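7 March 2026, bed station, Osthorpe unit

Bedding again. I finished the week's sort before starting anything new, so the numbers first. We have 1,278 takes on the drive for the bed tasks. 449 of them are usable end to end. The rest stop early, lose tracking, or have the cloth leaving the bed before the grasp is closed. Marking those as failures for now and not deleting any, we may want them for the recovery set.

The question from Larnomik was simple enough: can the arm make a bed yet, yes or no. My answer today is no. It can do parts of a bed.

What works on the Dogbe policy:

- picking up a bunched cloth from the middle of the mattress
- dragging it toward the headboard if the path is clear
- letting go

What doesn't:

- finding a corner. It takes hold of whatever fold is highest and treats it as a corner.
- anything hanging over the near edge. The weight pulls the cloth back out of the fingers on the lift.
- smoothing. It presses too hard and drags the fitted sheet along with it.

Ran 40 trials on the corner grasp this morning, same start pose, cloth dropped fresh each time. It got a true corner in 5. A person does this without looking. I tried it with my eyes shut, feeling along the hem, and that's how I do it at home too. The policy has no hem to feel, only pictures and finger width.

Changed the finger pads at lunch to the softer ones from Rostilton. They hold better on thin cloth and worse on a double fold. Going back to the hard pads on Monday unless someone objects.

By hand, two grippers are still the way to go for this. With one, the free side of the cloth slides off as soon as you pull. With two you can hold the bunch with the left and go looking for an edge with the right. 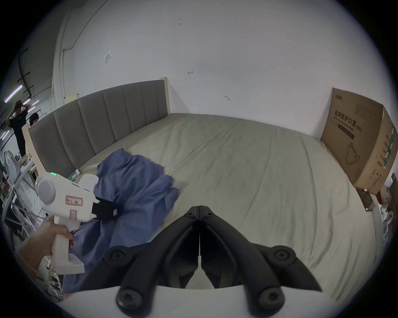 The order I've settled on is left grip first, press down before closing, then bring the right one in low. Coming in from above closes on air about as often as on cloth. Keep the left still until the right has closed. Moving both together looks quick but the labels come out a mess.

Compare this with the shelf job, where the arm is fine on boxes and has been for months. Boxes stay the shape they were. I'd let it restock overnight. I wouldn't leave it alone with a duvet cover.

To do:

- re-cut the early-stop takes, keep the first grasp where it's clean
- try a cloth with a contrasting hem
- lower the press force on smoothing and rerun
- write back to Larnomik with the corner result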